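Vasham Beeswax Wood Balm, 3 oz tin

Last updated: January
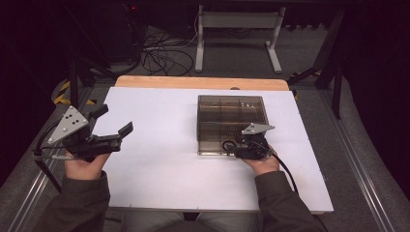 We have been making the Vasham balm in Rustcombe for long enough that some of our first tins are coming back for refills, and we still get excited when a new batch sets up smooth! It is a soft paste of beeswax, carnauba and raw linseed oil, made for bare or oiled wood that gets used every day: kitchen tables, cutting boards, stair rails, the handles of garden tools. Jolanta Bednarek worked out the recipe for her own bread board and then couldn't stop rubbing it into everything else in the house. It's lovely on pale wood, the kind of light tabletop with a rounded orange-tan edge, and that curve is the spot to go back over with a second thin coat (edges take more wear from sleeves and wrists than the flat part ever does).

To use it, scoop out a bit the size of a hazelnut, warm it in a cotton cloth and work it along the grain. Leave it for 20 minutes, or overnight if the wood is really thirsty, then buff with a clean cloth until it stops feeling tacky. One tin does a six-seat table with plenty left for the chairs. Spread used cloths out flat outdoors to dry before you throw them away, as linseed oil can heat up in a crumpled rag.

The balm smells faintly of honey for a day or so. It won't give you a hard shine, and it won't hide deep scratches, but dull patches wake up beautifully. Please don't use it over polyurethane, where it just sits on top and smears.

Also comes in the big Groken workshop can, 63 oz, which Szymon Laskowska fills by hand, so allow a few extra days for that one. Tins and lids are steel and can be refilled at our counter. Keep below 85°F; if it melts in the mail, let it set again in a cool cupboard and stir.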